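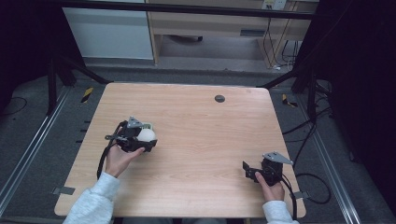

Stirkel: Two hand-held grippers per station is what I'd budget for, plus one spare. We paid 3896 for our pair and the second quote was 2321 without cables.

Search this forum Go

flutetetti_9
Did the 2321 include mounting plates? Ours didn't.

Stirkel
Plates yes, cables no.

Clulora
I wouldn't buy a spare. Put the money into the table and rails — we capped each station at 4000 and the frame ate most of it.

Stirkel
Ours sat idle for 9 days over one bad cable. I'd still buy it.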